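The black wash

Filed under: Home, Laundry, Small jobs

I do the dark clothes on their own now, and have since April. Before that everything went in together on a warm cycle, and by the end of summer I owned a stack of T-shirts that had all drifted to the same tired charcoal. Some of them were less than a year old. I got sick of replacing them, so I changed a few things and kept notes on the back of the calendar. These are the notes, tidied up a bit.

Sorting

I don't have a system with labelled hampers. There is one basket in the hall, and when it gets full I tip it onto the bed and pull out anything black or navy. If there's enough for a load it goes in. If there isn't, it waits. The towels used to go in with the darks and I've stopped that completely. They were leaving fluff on everything and I was spending more time with the lint roller than I was at the clothesline.

Jeans still go in with the black tops. I know some people say not to. I turn them inside out, do up the zips and haven't had a problem.

Washing

Cold, always. The short cycle on our machine is 40 minutes and it's enough for clothes that have been worn for a day at a desk. The tops go in inside out as well. I was using a dark-colour liquid from Girnaneo for a while and it was fine, but it cost nearly twice as much as the ordinary one and I couldn't see a difference after two bottles. I've gone back to the ordinary one and I use less of it than the cap tells you to. Too much leaves pale streaks across the shoulders, particularly on a cold wash, and then you have to rinse the lot again.

No softener. It made the knit tops feel a bit greasy.

Drying

Out of the sun. Our line gets full sun from nine until mid-afternoon, so darks go on the folding airer under the back verandah. It's a Firnach, the one with the wings, and it holds a full load if I'm careful. One of the wings has started to droop at the hinge and I've got a bit of garden wire around it for now.

I hang T-shirts from the hem, upside down, with the pegs at the side seams. The peg marks end up down low where they don't matter. Good hangers work too, but I've only got nine that aren't bent and they're mostly in use.

In winter it can take two days for things to dry out there – longer if it's raining sideways. I bring the airer into the spare room overnight if I have to. I've used the dryer twice this year and regretted it both times.

Folding

This was the part I used to skip. I'd bring everything in, drop it on the couch, and it would sit there until somebody wanted to sit down. Then it got shoved in a drawer and came out looking like it had been slept in.

Now I fold at the kitchen table. It's the right height for my back, which the bed isn't, and there is room to lay a shirt out properly. I leave the tablecloth on. It's the one with the tile pattern in pale blue, pink and yellow, and it's handy for darks because a black top really stands out on it and you can see where the creases are. On the old dark brown cloth I'd fold half a pile before I noticed a sleeve was still inside out.

I wipe the cloth down first. Toast crumbs stick to black cotton like nothing else.

For each top I do the same thing:

1. Turn it right side out and give it one good shake by the shoulders.

2. Lay it on the table and spread it as flat as it will go. Don't fuss yet. There'll be a ridge or a long fold in it somewhere, and a lot of small wrinkles through the middle.

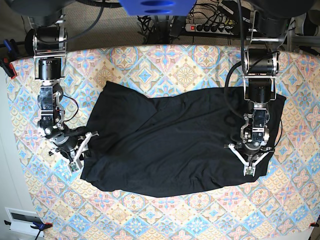

3. Smooth from the middle out to the edges with a flat hand. Get the big folds first. Most of the little wrinkles go with them, and the rest you can leave.

4. Straighten the hem. Knit hems like to go wavy, so I give mine a gentle tug at each side seam until it sits more or less straight.

5. Fold one side in to the middle, sleeve back on itself, then do the other side to match.

6. Bring the hem up to the collar and then in half again. It should stand up in the drawer on its own. If it flops over, it wants one more fold.

A full load is usually 21 pieces once you count socks, and I can get through it while the rice cooks.

Putting away

The folded tops stand on their edges in a row, in a shallow drawer under the bed. I had them stacked flat before and only ever wore the top three. I bought a set of Mayrhofer dividers to hold the rows up and returned them, as they were a centimetre too tall for the drawer. A shoebox with the lid off does the job.

Next on the list is the woollens, which need a wash before they go away for the season. I haven't worked out where to dry them flat yet. Possibly the top of the freezer.

Contact | Copyright, all posts and photos | Back to top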